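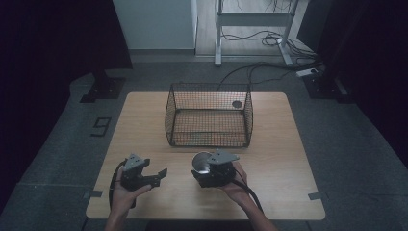

Travel and Tourism Studies / Course Handouts

Week 2: The Road Trip Blog as Evidence
Notes by Niamh Hanrahan

Read the Skavstead packet before you come in. It contains two blogs, the Proltham bus brochure and the route log, and most of what follows assumes you have the log open next to you.

Last week several of you called the travel blog an "unfiltered" source. I'd like you to drop that word. A blog post about a coastal road trip is usually written days after the event, in a hostel with poor wifi, by someone who has already told the story twice at dinner. By then the dull parts are gone. What's left is a swim, a hangover, a breakdown and a sunset.

Look at the log. The loop from Proltham up to Skavstead and back is 3597 kilometers. Now go through the first blog and mark every paragraph that takes place inside a moving vehicle. You will find very few, and all of them are jokes about who was asleep. If you had only the blog, you would think the coast was a string of beaches a short walk apart. I have met people who planned a vacation on that basis and were surprised by the gas bill.

Problem one: who paid?

The second blog mentions a free night at the Urbańczyk, a hostel on the harbor, in the very last line of the post. The ten paragraphs before it praise the breakfast. Maybe the breakfast was good. I have no way of knowing, and neither do you. Treat praise that comes with a free bed the way you would treat a restaurant's opinion of its own soup.

Older posts are worse, as many of them predate any habit of saying who paid. Silence about money in an early post tells you very little either way.

Problem two: the "hidden" beach

Both blogs call Bemimell hidden. It has a parking lot, a sign on the highway and a kiosk. The brochure calls it hidden too, and I suspect that's where the bloggers got the word. When two sources agree this closely, check whether one has read the other before you count them as two. Students lose more marks on this than on anything else in the course.

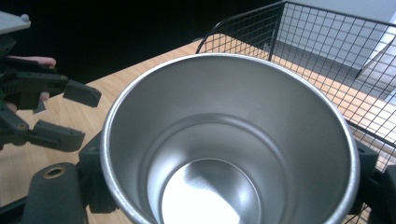

Stainless steel cup from above, with the inner step below the rim.

Problem three: the comments

There are 1633 comments under the first blog, if you include the author's replies. Some researchers get excited by a pile like that. I don't, much. Read a page or two and you'll see friends from home, people asking what camera was used, and the same two people arguing over jellyfish season. The jellyfish argument is the useful part - both of them give months, and one says he swam in March without a suit. That is a claim you can check against something.

What blogs are good for

I'm not telling you to throw them out. Blogs are decent evidence of what travelers thought was worth telling, which towns they skipped, and what words were going around at the time. Prices are often reliable, especially when the writer is complaining. Bus times are often wrong. Distances are nearly always missing.

For next session

Choose one stop that appears in the log and in neither blog. Write a page on why it might have been left out, using the brochure and the map. "It was boring" will not do as an answer unless you can show me somebody who went there and was bored.

Bring the packet on paper. The room's projector works when it feels like it.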